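Weltness Gostden Mattress Topper, Single

Home / Bedroom / Toppers and Pads / Gostden

$91.00
In stock
Width: 39 inches
Thickness: 3 inches
Color: Undyed

Add to cart
Add to wish list

Overview

The Gostden is a quilted wool topper for single beds. It goes on top of the mattress and under the fitted sheet. It softens a firm mattress and takes the edge off worn buttons and seams. It will not fix a mattress that sags in the middle. If yours has a dip you can see with the sheets off, replace the mattress first.

The fill is 100 percent wool, carded and laid in layers, then stitched through in a diamond pattern so it stays in place. The cover is woven cotton with a tight enough weave to keep fibers from working through. Elastic straps at the four corners hold it to the mattress. The straps are sewn into the side seam and can be replaced if they stretch out.

Wool packs down with use. Expect the topper to lose some height in the first few weeks, mostly under the hips and shoulders. Turning it end to end once a month evens this out.

Will it fit my bed?

The topper fits a standard single mattress 39 inches wide. It works on box springs, slatted bases, platform beds and low beds. On a bunk, check the height of the guard rail before ordering. Adding 3 inches to the sleeping surface may leave the rail too low, and the top bunk should not be used that way.

Deep-pocket sheets are usually needed. Measure your mattress, add the thickness of the topper, and compare that with the pocket depth on the sheet package.
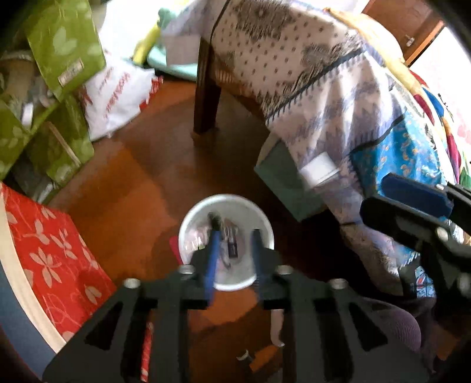
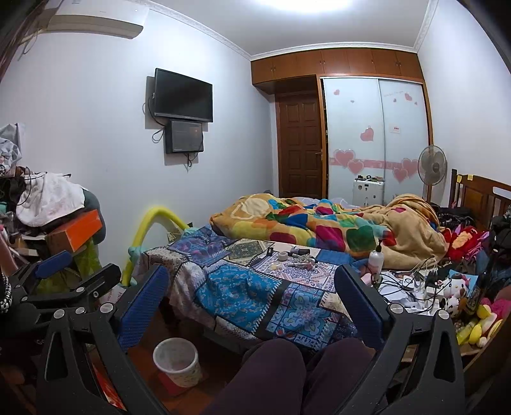 First picture: round white bucket on a reddish-brown floor. Second picture: low bed with a patchwork quilt.

Setting up

The topper ships rolled in a paper sleeve. Cut the sleeve along the printed line and keep the blade away from the cover. Unroll the topper on the bed with the label at the foot end and leave it uncovered for a day if you can. New wool has a mild smell that fades with airing. An open window speeds this up.

Hook the straps under the mattress corners last. If the topper looks short at one end, pull it by the side seams and not by the straps.

Care

Do not machine wash. Do not tumble dry.
Spot clean with cool water and a wool soap. Blot, do not rub.
Air flat or over two lines, out of direct sun.
Vacuum with the upholstery head on low.
Use a mattress protector over the topper if children or pets sleep on the bed.

For a larger spill, take the topper off the bed right away and press it between dry towels. A topper put back damp will hold the smell for a long time. Storage is best in a cotton bag. Plastic bags trap moisture, and the vacuum kind crush the fill past the point where it recovers.

Gostden or Sterkau?

We get this question more than any other. The Sterkau is our latex topper. It is heavier, holds its shape better and sleeps warmer in summer. The Gostden is lighter to lift, easier to turn alone and has a flatter feel. People who sleep on their side mostly prefer the Sterkau. For a guest bed that gets stripped and remade often, we suggest the Gostden.

Customer reviews

Mavis Oyelaran
Bought for my daughter's bed. The mattress was too hard and this took care of it. The smell was gone by the third night. One strap came twisted but I was able to turn it around.

Anil Varma
Good topper, comfortable. My old fitted sheets would not stay on and I had to buy new ones, so add that to the cost.

Shipping and returns

Ships by ground in one carton. Unused toppers in the original sleeve can be sent back for a full refund. Once unrolled, the topper can be exchanged for a fault but cannot be returned for comfort. Orders for the matching Raju pillow ship separately, and the next batch of those is due in October.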